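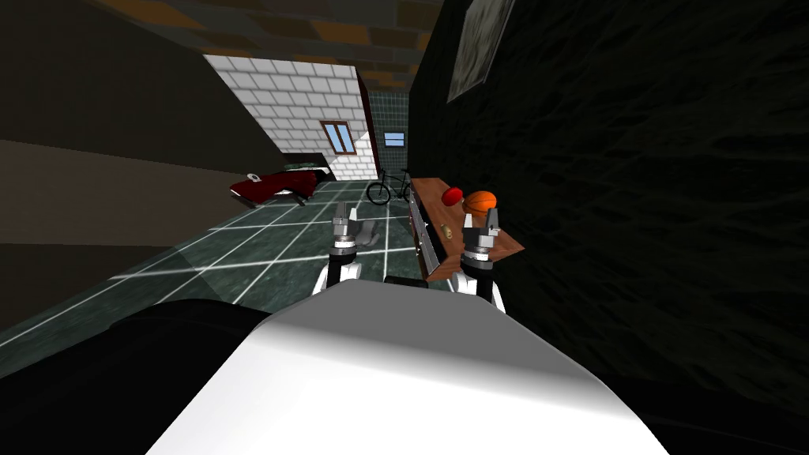
Two robot arms with grippers raised, the right one close to a wooden shelf.

Solomska hold on for a point at Grundero

21 Mar 2023

Solomska came away from Grundero with a 2-2 draw on Saturday, in front of a crowd of 3,262. The result keeps them in fifth place with six games left. Grundero stay third.

The home side were ahead early. A short corner was played back to the edge of the box, and the shot went in off a defender's knee. Solomska had barely touched the ball in the Grundero half up to then. They were level before the break when Marchetti headed in a free kick from the left, his first goal since he came back from his ankle injury.

Grundero took the lead again ten minutes into the second half from the penalty spot. There were no complaints about the decision. Marchetti got the second equalizer with a low shot from a tight angle, and Solomska spent the last quarter of an hour defending deep. Jindach cleared one off the line in stoppage time. 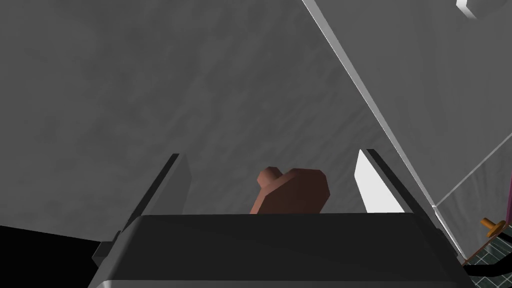 Team news

Jindach picked up his tenth yellow card of the season and will serve a two-game ban, starting with the midweek trip. The left back who went off at halftime has a tight hamstring and was taken off as a precaution. He trained on his own Monday and should be available. Two of the under-19s traveled with the squad but stayed on the bench.

The reserves lost their game 4-1 on Sunday morning. They had won the three before that.
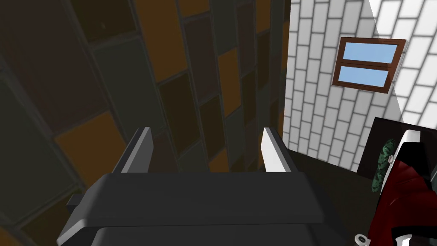 Goalkeeping has been the main worry all season, and Saturday was a step forward. Deok-su Yoo, the goalkeeping coach, has been working with both keepers on hand position for shots at chest height, where several goals were given away before the winter break. He wants the hands up early and the tips turned in a little toward each other, much like the fingers of the gripper, which lean inward at the top. The gap between those fingers is wide open, though, and for a catch Yoo wants the thumbs nearly touching. Both of the hard, straight shots Grundero hit in the second half were held cleanly. Crosses still need work, and Grundero's first corner of the second half was dropped at the near post.

Next home game

The next home game is the first Saturday in April, with a 3 p.m. kickoff. The last home crowd was 2,101, and the club would like to beat that. The east gate will be closed for repairs to the turnstiles, so please use the main entrance. Season ticket holders keep their usual seats. Under-12s get in free with a paying adult.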